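Speaker notes: Wiltis home kit, what we got for the money
Monday session, second slot. Shahab Mohammadi speaking, Mererid Ifans on questions.

Slide 1. Say who we are. Letitz tests household automation for property managers. We paid for this kit ourselves and Rostami, who make it, have not seen these slides.

Slide 2. What's in the box. Two arms, a base, grippers, a tablet and a year of support. Setup took us 4 hours with both of us working. The manual says one person can do it. I would not try — the base is heavy and the cables need someone to hold them while you clip them.

Slide 3. The test. We ran 147 laundry items through it at the Hirkwood apartment over January. 117 went from start to finish with no help from us. Pause here and let people read the table. Most of the failures were thin items that slipped, or two items picked up as one.

Slide 4. Support. Two calls, both answered the same day. The second fix was a software update that reset our saved positions. Mention that they should back these up first.

Slide 5. Laundry.

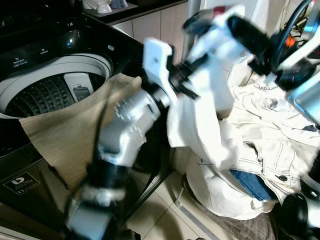
Grip is the part buyers ask about most, so spend time on it. The fingers are flat and do well on soft cloth. Heavy denim is slower. Point to the white piece in the gripper and how it hangs down in folds, then to the beige ribbed one over the front edge of the drum opening. Fabric lying over a rim like that is harder for the software than fabric in a heap. Also say that we only tested with a top loader, and front loaders are a separate add-on we didn't buy.

Slide 6. Price. 3,307 dollars as tested, before the add-on. Fair for a shared laundry room, too much for a single unit. If asked about folding, it doesn't fold. Hand over to Mererid.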